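Chapter 5
The Sandwich Problem

Every decade or so, someone promises that the housework is nearly over. The dishwasher was going to finish it, then the microwave, then a disk that bumped around the living room until it ate a sock. The reader who has washed a pan by hand this week may draw the obvious conclusion and skip to the exercises. The rest of us have a chapter to get through.

Chapter 4 left us in the factory, where robots do very well. A welding arm at a plant like Skakonel's repeats one motion all shift because the plant has been built to let it. The part arrives in the same spot, facing the same way, and it is made of steel. Steel does not wilt.

A kitchen offers none of these courtesies. Consider lunch. A child of 5 can put cheese on bread, and will do it while talking. To hand the same chore to a machine, we have to say what the child never had to be told: which thing is the bread, where its edge is, how hard to squeeze, when to let go, and what counts as "on."

Bernadette Whitfield, who set sandwich building as a class project at Olatunji, kept a log of her students' attempts. Of 497 tries at placing a single slice, 312 ended with the slice somewhere on top of the one below it. She was generous about "somewhere." Her notes list the failures by type, and the longest entry reads, in full, "lettuce."

Three difficulties will occupy us in this chapter. Thin, flat things are hard to pick up, for the same reason a coin on a countertop is. Soft things change shape when held, so a plan made before the grasp may be wrong after it. And errors stack: a bottom slice that sits crooked makes trouble for everything that follows, as anyone who has eaten over a sink can confirm.

Look for all three in the pictures that follow. Ask yourself where you would take hold of each piece, and what you would do if you missed.
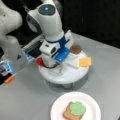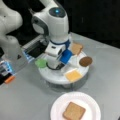
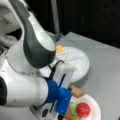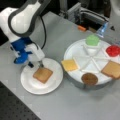
Figures 5.1 to 5.4. Robot arms, plates, and the makings of a sandwich.

5.1 What Counts as a Chore?

Before asking whether a machine can do a chore, we need to agree on when the chore is done. Sorin Lazarević proposed a blunt test: a chore is finished when the person who used to do it does not come back and do it again. By this standard a good many household machines are still in training, along with several of the author's relatives.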